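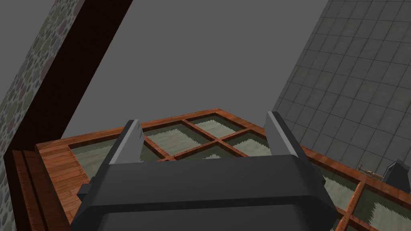

Wrist view in the simulator, fingers open over the glass panes.

So I've spent most of October (evenings, anyway) swapping grippers on the same simulated two-armed robot, and I've finally got opinions! The first was the Flestix, which I liked straight away. It opens nice and wide and the controller never argued with me. The Stöcker is slimmer and closes faster, but mine kept drifting at the wrist until Remo Danzer pointed out I'd left the joint limit at 351 instead of a full 360. Two evenings gone on that.

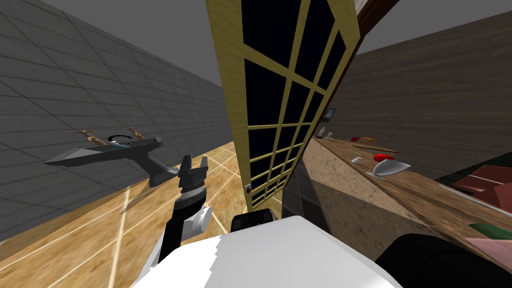
Once that was sorted I ran both through the same ten pick-ups on Friday, small stuff first, then anything with an awkward shape. The Flestix was steadier on the small things. The Stöcker did better when it had to come in at a silly angle – I hadn't expected that at all. 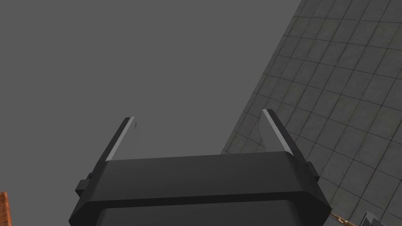

Do you need a separate camera on each wrist?
I'd fit them if you can. The head camera is fine for getting across the room, but for the last little bit before you close the fingers I want the close view every time.

Next up is the Nirnness controller, which wants 299 settings filled in before it'll move anything (I've done the easy ones). Remo swears by it, so I'll give it a fair go. 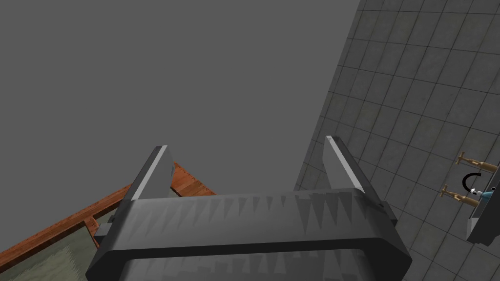

Gripper open, with the taps off to the right.

12 shares · 4 comments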